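**Hureck opens sign-ups for its Bedside Table Reset, a weekend program for people whose nightstand has turned into a junk drawer**

*For release in August*

ELOLBERG – I'm going to write this one myself, because I tried handing it off and it came back sounding like a bank. So hi! I run Hureck, a small home-organizing studio on the second floor above the Forkinow bakery (come up the side stairs, the front door sticks), and we have something new to tell you about.

It's called the Bedside Table Reset, and it's a two-hour home visit for one piece of furniture. One! We don't do your closet, we don't look in your kitchen, and we won't say a word about the garage. We come over, sit on the floor next to your bed and sort out whatever has landed on the table beside it – the cups, the cables, the notes you wrote to yourself at midnight, the hand cream with a teaspoon left in it.

The idea came from our regular whole-room visits. We kept getting to the end of a long day with the shelves done and the floor clear, and then there was that table by the bed, and everybody was tired, and we'd push it all into a bag "for later." I have done this in my own home. The bag is still in my hall.

So this spring we ran a trial with 31 households in and near Elolberg. Some had a proper nightstand, some had a desk shoved up against the mattress, and one had a stack of suitcases that we ended up liking quite a lot. We learned plenty. The biggest thing was that people don't want a bare table. They want their stuff close by while they're in bed, and they want to be able to reach the lamp without knocking a drink over.

What we do now is pretty simple. Everything comes off or goes into one open box, a bright one if you have it, so it doesn't disappear into the bedding. Then we go through the box with you. Things that get used every night go back on the table, things that get used every week go in a drawer or a basket underneath, and the rest gets walked to whatever room it belongs in before we leave. Cups go to the kitchen first. Cables get a clip at the back edge, or if you have a table with a hole in the top, we see whether the cord will run through it nicely.

Small tables are harder than big ones, by the way. On a big surface you can hide a bad habit for months!

The sorting box is my favorite part of the visit, and it always looks worse before it looks better. Everything bright and soft and tangled is in one place, and you can finally see what you've been sleeping next to.

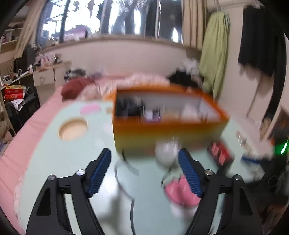

Wan wrote to us after a trial visit to say that the box had been the hard part, that going through it felt a bit like unpacking somebody else's suitcase, and that the table has stayed sorted ever since apart from the cups, which come back like pigeons.

I love that, and I'd add that cups coming back is completely fine. We leave a small tray for them. Carry the tray out in the morning and you're done.

A few practical bits, for anyone printing this or reading it out at the breakfast table:

- **Visits** last two hours and cover one bedside table, desk or shelf, plus the floor right under it.
- **Slots** are on Saturdays, with 3 visits a day and the first at 9 a.m.
- **Places** are limited to 15 households for the first round.
- **What to have ready:** one open box and a trash bag. Please don't tidy up before we come. Really, leave it!
- **What we bring:** cable clips, a tray, sticky labels and a cloth.

Kids' rooms are welcome too, as long as the kid is home and gets the final say about what stays. We've had some very firm opinions from seven-year-olds about rocks.

Sign-up is at the studio or by phone any weekday afternoon. If the bakery is open, ask at the counter and they'll hand you a form, and maybe a roll if it's near closing time. Reporters who'd like to come along on a visit are welcome with the household's okay, and you will be given a cloth.

**Press contact:** Hureck, upstairs from the Forkinow bakery, Elolberg. Afternoons are best. Mornings I'm usually on somebody's bedroom floor.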